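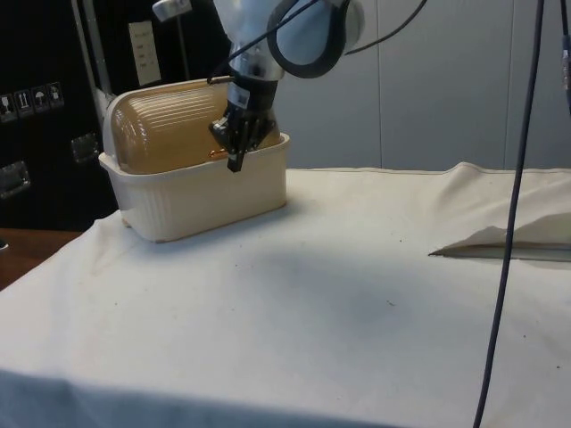 Posted by the bench 3 notebook account, Bradar manipulation group, Hultport
16 April 2019
4 minute read

Home | Notebook | Rigs | Data releases | Contact

Lid task, teleop collection. Continuing from the January plan, which called for 700 accepted episodes of opening and closing the hooded bin before anyone trains on it. Target for today was 40.

Setup as per the rig sheet. Cloth over the table, bin on the left half, start pose jittered by hand between episodes. Two fixed views recording. The cloth needs replacing or washing. The stain will end up as a landmark in the policy if it stays in the same spot for the whole set, so I rotated the cloth a quarter turn at the halfway mark and logged it in the episode metadata under "surface". Please keep doing this.

Task definition, because the labels from the last batch were inconsistent:

open: fingertip contact on the lid, lid swivels back on its pivot, gripper clear of the bin by a hand's width at the end.
close: reverse, lid down on the rim, gripper clear.
abort: anything else, including the bin sliding more than its own rim width. Do not relabel an abort as a slow open.

The tinted part of the hood is the awkward bit. Depth drops out over it on both views and we get whatever is behind or inside it. Hole filling makes this worse by inventing a flat surface a few centimetres too deep. I have turned hole filling off in the recorder and left the gaps as zeros. The training side can mask them. RGB is fine, although the glossy part of the lid saturates if the overhead lights are on full. Dimmed them and fixed exposure. Auto exposure is to stay off.

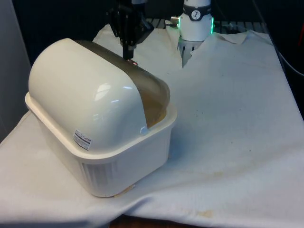

Fig. 2. Fingertip on top of the lid, near the join between white plastic and tinted panel.

Contact point matters more than I expected. Pushing near the join gives the operator a decent sense of where the edge is, but the finger skates on the gloss if the approach is not close to vertical. Further towards the front the lever arm is better and the bin wants to tip. I would like both in the set. The first half of today was nearly all near the join, out of habit, so for the second half I wrote the contact region on a card before each episode and stuck to it.

Force threshold on the wrist was tripping on the closing stroke. The Caltov driver reports at a lower rate than the controller polls it and repeats the last value, so one spike gets counted several times. Patched the node to discard duplicates by timestamp. No false trips after that. The patch is on the bench machine only and has not been pushed. To do.

Storage: each episode is truncated at 4000 control steps. Nothing came close except one abort where I left the recorder running. Deleted.

Count at close: 40 recorded, 3 aborts, all three from the bin sliding on the cloth. Aborts kept in a separate folder with the reason field filled in. I am not going to tape the bin down. Sliding is something the policy will have to cope with, and a fixed bin would give us a dataset that only works on a fixed bin.

Open items
- push driver patch
- second lid with no tint, for comparison
- re-run extrinsics before the next session, the reprojection error has crept up on one view
- check whether the So viewer still drops the last second of each clip on export
- decide on gripper speed cap; currently set by whoever sat down last

Comments

bench2: The So viewer does still drop it. Export from the command line and you get the full clip.

rk_controls: Are the zeros in the depth channel going to be confused with out-of-range returns? We had that on the drawer set and had to reprocess everything.

bench 3 notebook: Yes, they would be. I'll write a separate validity mask from the next session and backfill today's.

palletjack: Agree on leaving the bin loose. Could you log its end position as well as the start?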